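How to Set Up Tsunami and Earthquake Alerts for a Coastal Household

Preparedness > Guides > Alerts and Warnings

Applies to: homes, rentals and small businesses on low ground near the ocean
Time needed: one evening, plus a short drill
Cost: none if you already own a phone; a weather radio is extra

This guide covers how to receive an official tsunami message in more than one way, how to read the alert level, and what to do between the first message and the cancellation. It uses the Rillwood harbor district as a worked case. Replace the local details with your own.

Before you start

You need your street address, the current tsunami evacuation map for your county, and a list of the phones in the household. If the map is more than a few years old, check with the county emergency office that it has not been redrawn. Zone lines move when new flood modeling is done.

Step 1. Find your zone and your elevation

Locate your address on the evacuation map. Note whether it falls inside the zone, outside it, or on a boundary street. Treat a boundary street as inside.

Then look up ground elevation at the address. In the Rillwood case, the house sits at 17 feet above sea level and the assembly point on the school hill is at 84 feet. The walking distance between the two is 2,756 feet by the signed route. Write down the same three values for your own address. Measure the route on foot, along streets, and avoid bridges where another route exists.

Step 2. Turn on wireless emergency alerts

Open the notification settings on each phone and scroll to the government alerts section. Switch on emergency alerts and public safety alerts. Menu names vary by phone maker and software version.

Wireless alerts are sent through cell towers to phones in the target area. They do not depend on your home address or on an account. A phone that is powered off or in airplane mode will not receive them. Check the do-not-disturb settings as well, and allow emergency alerts to sound at night.

Step 3. Register for county messages

Most coastal counties run a sign-up service for text, voice and email messages. Register every adult separately. Enter the home address first, then add work and school addresses if the form accepts them.

Save the sending number as a contact. If your phone silences unknown callers, the voice message may otherwise go straight to voicemail.

Step 4. Set up a weather radio

A weather radio works when the cell network is overloaded or down. Choose a model with battery backup and location coding.

1. Place the radio near a window on an upper floor if you have one.
2. Tune through the available channels and keep the clearest.
3. Enter the location code for your county.
4. Enable the tsunami warning and tsunami watch event types.
5. Install fresh batteries and leave the adapter plugged in.
6. Wait for the next routine test and confirm that the radio responds.

If the test does not come through, move the radio before changing the settings. Poor reception is the more common fault.

Step 5. Learn the four message levels

Warning: dangerous flooding and strong currents are expected or already occurring. Leave the zone and go to high ground or inland.

Advisory: strong currents or waves dangerous to people in or near the water. Stay off beaches and out of harbors. Follow local instructions.

Watch: a distant event may later affect your area. Be ready to move and check for updates.

Information statement: an earthquake has occurred and either no threat exists or the threat has not yet been determined. Read the text to see which.

A message can be raised or lowered as sea level readings come in. Always read the issue time and discard older messages.

Step 6. Do not wait for a message after strong shaking

For an earthquake close to shore, the first wave can arrive before any alert. Drop, cover and hold on until the shaking stops. If the shaking was strong or lasted a long time, walk to high ground at once. A sudden rise or fall of the sea, or a loud roar from the water, calls for the same response.

Step 7. Run the drill

Walk the route with everyone who lives in the house. Start the clock at the front door, with shoes and bags still in their usual places. The Rillwood household needed 624 seconds on its first attempt. Repeat the walk after dark with a flashlight. Repeat it again each September, or when someone moves in or out.

Step 8. Know when it is over

A tsunami is a series of waves, and the first may not be the largest. Currents can stay dangerous for many hours. The cancellation of a warning means the warning center has ended the message. It does not mean that roads and buildings have been checked. Return only when local officials say the area is open.

Revision note: Step 4 was rewritten to cover radios with location coding. The rest of the guide is unchanged.

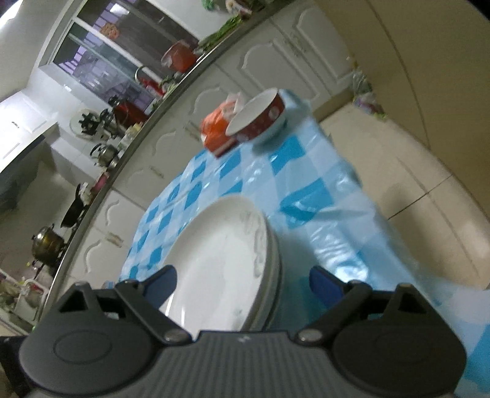 Photo: Kanagaratnam / Pivivness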